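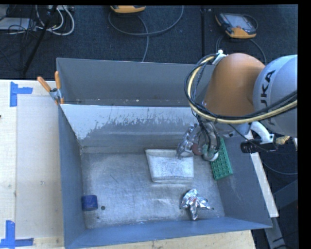 ## Arm faults out when it reaches down near the slanted panel

**dbaptiste**
Bin picking cell, KUKA arm, metal bin with a sloped divider. It ran 463 picks clean, then started dropping into a protective stop on the way down. It has done it 14 times since yesterday, always with the fingers close to the panel. The log says collision detected. I can't find a mark on the gripper that matches.

**muncombe_d**
Check your cable loop before anything else. If it pulls tight when the wrist turns, the arm reads that as contact.

**ostrowski**
I don't agree. A snagged cable would fault at the same wrist angle anywhere in the bin. His only happens by the panel. I'd say the bin moved and the taught position is off. How is it held down?

**dbaptiste**
Spring clamp on the back left of the rim. I measured against my old numbers and the bin is off by around 3 mm.

**muncombe_d**
3 mm shouldn't trip it unless the clearance was already too small. I still want to see what the cables do at full reach.

**ostrowski**
A spring clamp isn't a fixture. Bolt the bin down and reteach. And please don't raise the collision threshold to get through the shift. We did that at Parska and bent a finger.

**dbaptiste**
Already raised it once, put it back now. I'll bolt the bin tonight, then jog the wrist through at low speed and watch the loop. Will post the log.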